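Home | Handouts | Week 2 | Contact

Colen Textile Care - Folding a T-shirt

Lay the shirt flat on the table and smooth it from the middle out. Fold one side in, then the other - sleeves go back on themselves. 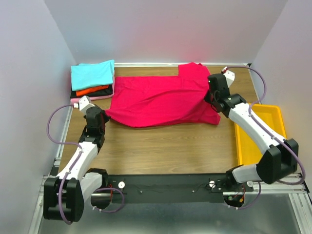

Page 19

Fold the hem up to the collar, then in half again. Finished pieces go in one stack, as in the back left corner, with the blue shirt on top. Thick items belong at the bottom.

Comments (2)
Is the sleeve step on the June test?
My collars still bunch up - any tips?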